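How Does a Robot Practice Before It Moves?

If you want to get better at kicking a ball, you go outside and kick it. If you miss, you fetch the ball and try again. A robot can learn by trying things too, but a real robot is heavy, costs a lot of money, and can break a plate or bend its own fingers. So the people who write robot software often let it practice in a simulation first.

A simulation is a pretend world inside a computer. It is a bit like a video game, except that the player is a program.

What is in the pretend world?

A simulation needs three kinds of things.

The first is a place. It could be a kitchen, a warehouse or a living room. The people who build it choose the walls, the floor and the furniture.

The second is a robot. It has the same parts as the real one, and each part is the same length. If the real robot's elbow can only bend so far, the pretend elbow has to stop at the same spot.

The third is a set of rules. Things must fall when they are let go. A heavy box must be harder to push than a light one. A hand must not pass through a table. The part of the software that works out these rules is called a physics engine. It does its sums again and again, many times every second.

One practice program is called Tai. It was written in the town of Clonley for robots with two arms. Tai has 17 rooms, and the robot can start in any of them.

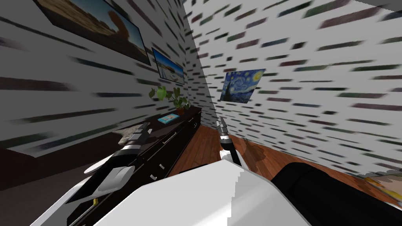

A practice room in a simulation. The robot's white body is at the bottom, with one arm reaching toward the long black sideboard.

Why put pictures and plants in it?

A robot does not care about art, but its software has to learn which things matter for a job and which do not. Suppose the job is to pick up a blue book. If every practice room had bare walls and empty shelves, the software might get confused the first time it met a real home. A painting with a lot of blue in it could fool it.

So the rooms have ordinary stuff in them, such as a leafy plant in a pot or a painting of a starry night. The program can also change the room between tries. The floor might be wood one time and carpet the next. The lamp might be bright or dim. Changing things like this on purpose has a long name – domain randomization.

Seeing, planning, moving

Robot software is often split into parts, and each part has its own work to do.

Perception is the part that makes sense of what the cameras pick up. It answers questions like "Is that a book?" and "How far away is it?" In a simulation the cameras are pretend as well.

Planning is the part that chooses a path. There are many ways for an arm to get to a book. Some of them would knock over the plant. The planner tests paths in its memory and throws out the ones that bump into something.

Control is the part that makes the joints turn. It sends out small orders, checks where the arm has got to, and fixes small mistakes as it goes. You do this too when you reach for a cup, but you do not notice.

Does practice always work?

No. A pretend room is never exactly like a real one. Soft things are especially hard to copy. A fluffy cushion squashes and folds in ways that take a lot of sums, so most simulations use a simpler version. Real motors are also a little slower on some days than others.

When the Clonley team moved Tai's software to a real robot at a workshop in Nullcombe, it did 20 tries at picking up a book. It managed 15. In most of the other tries the fingers closed a little too early. The team changed how slippery the book was in the simulation and ran the practice again.

Try it yourself

You need a friend, a cup and a table. Put the cup on the table and close your eyes. Your friend is the planner and may only say "left," "right," "forward," "back," "up," "down," "open" and "close." You are the control software, so do only what you are told.

Now move a book in front of the cup and try again. Which words did your friend have to add to the plan?

Words to know

Gripper: the part of a robot that holds things, like a hand.
Joint: a place where a robot arm can bend or turn.
Physics engine: software that works out how things fall, slide and bump.
Simulation: a pretend world inside a computer.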